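I bought the Dritero hand gripper set in November, after Mercedes Grajales recommended it to me. It is a pair of hand-held grippers for recording how a person picks things up, so a robot arm can learn from it later. I paid 553 for the pair, without the carrying case, and I have used it now for three months, mostly with fruit.

## First impression

The box from Oltonholm came well packed. The manual is 20 pages and the English is a little strange, but I am not the right person to complain about that. The charging cable is too short. The grip is comfortable for my hand, which is small; Mercedes has larger hands and she finds the trigger too close.

## Picking and sorting

Fruit is a good test for the blue pads because every piece has a different skin and weight. Our usual task is simple: two people, one gripper each, a big oval plate, and some fruit on the tablecloth beside it.

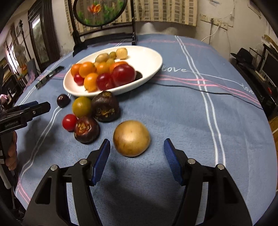
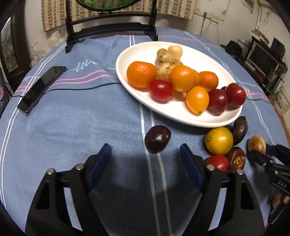 ## What I like

- The jaws open wide, so a mandarin is no problem.
- The linkage moves smoothly and still has no play after more than 1,000 picks.
- The pads are soft. I had only one damaged plum, and I think I pressed too hard.

## What I like less

- Very small round fruit rolls away before the pads close. You must come from straight above and go slowly.
- The pads collect juice in the ribs. I clean them with an old toothbrush.
- After 8 sessions the trigger spring on one gripper became noisy. Wusevum, the shop where I ordered, sent a new spring without any discussion, but the delivery took two weeks.
- The Rao software finds the gripper only on the second try — every time.

## Would I buy it again?

Yes, but I would wait for a discount. For one person a single gripper is enough to start, and the shop also sells them separately. If your hands are large, ask to try one first. I am still waiting for an answer about the price of spare pads, and I will add it to this review when I have it.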